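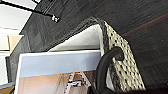
Según Helju Lill, quien aprende a tejer un cesto tarda una tarde en hacer el fondo y media vida en hacer bien el borde, y a esa observación, repetida en muchos talleres, se le puede dar bastante crédito.

Cestería
Diciembre. Por Kadri Tamošiūnaitė
Imprimir | Enviar por correo electrónico

La cestería es el arte de entrelazar fibras vegetales, y hoy también cordones y papel torcido, para formar recipientes, esteras y otros objetos de uso diario. Figura entre los oficios más antiguos que se conocen, aunque seguirle la pista cuesta lo suyo, porque el mimbre y el junco se pudren con facilidad y pocas piezas antiguas llegan enteras hasta nosotros. A veces lo único que queda es la huella del trenzado en el barro cocido – y qué alegría da encontrarla, tan nítida, en el culo de una vasija.

Técnicas

Se suelen distinguir varias familias. En el tejido cruzado, la trama pasa por encima y por debajo de los montantes, como en una tela; en el cordado, dos o más hebras se retuercen entre sí al rodear cada montante; en el cosido en espiral, un haz de paja o de esparto se enrolla sobre sí mismo y se va sujetando con puntadas. Hay además trenzados planos, que se cosen después por los cantos y que en las zonas de palma y esparto han dado capazos, serones y sombreros para varias generaciones.

Materiales

El mimbre se corta en invierno, cuando la planta ha perdido la hoja, y puede usarse con su corteza o pelado, según el color que se busque. Antes de trabajarlo se pone en remojo, más tiempo si conserva la piel, y luego se deja reposar envuelto en un paño húmedo. El castaño y el avellano se abren en tiras; el esparto se puede machacar para que ceda mejor; el ratán, que viene de palmeras trepadoras de Asia, llegó a los talleres europeos por mar y se quedó para siempre.

El taller de Admont

Un caso bien documentado es el del taller de Admont, fundado en 1862 y dedicado en sus comienzos a los cestos de vendimia. En su mejor época trabajaban en él 15 cesteros, y de sus bancos salían 3000 piezas al año, casi todas con asa doble y fondo reforzado. Sibusiso Sibiya, que catalogó los moldes conservados, señala que los más pequeños servían para cestillos de costura, un encargo menor que acabó sosteniendo la casa cuando la vendimia se pasó a otros envases.

Cuidado

Un cesto agradece el aire y teme los radiadores. El polvo se quita con un cepillo blando, siguiendo la trama, y las fibras resecas se pueden humedecer ligeramente con un pulverizador. Después conviene dejarlo secar a la sombra, boca abajo y sin nada encima.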